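Como comparar duas garras numa bancada de dois braços

Comparar garras é das coisas mais divertidas que se pode fazer com dois braços montados lado a lado! Com blocos de brinquedo e uma tarde livre já se aprende imenso.
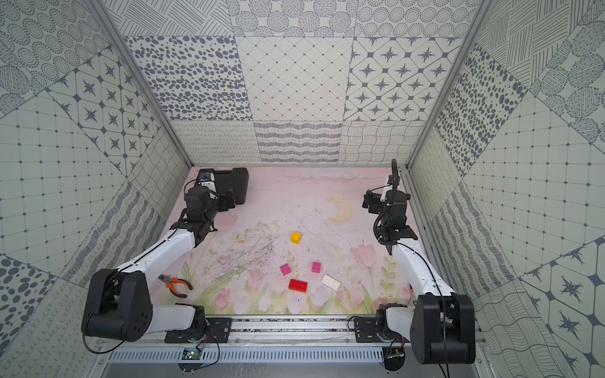 1. Preparar a mesa

Espalhe os blocos no centro, ao alcance dos dois braços. Misture tamanhos: os 2x2 castigam a pontaria, os 2x4 mostram logo se a garra roda a peça ao fechar. Um tapete estampado serve muito bem e dá referências para repor as peças – eu uso a lua e as tulipas.

2. Montar as garras

Ponha os dedos Trunberg no braço esquerdo e os Jakab no direito. Rode cada punho de um extremo ao outro, devagar, e veja se o cabo tem folga. Tire as ferramentas da mesa antes de ligar o programa.

3. Calibrar a abertura

No controlador Neltcombe, comece com a força a 80 e suba de 10 em 10, sem passar de 100. Guarde um perfil por garra.

4. Correr o teste

Faça 100 tentativas com cada braço, sempre com os mesmos blocos. Nas minhas, os dedos Jakab acertaram 92 e os Trunberg 80 (fiquei mesmo surpreendido, apostava no contrário).

5. Trocar de lado

Repita tudo com as garras trocadas – assim percebe se a diferença vem dos dedos ou do braço. A ideia é do Kenneth Baluyot e vale bem a hora extra.

Atualizado em setembro de 2019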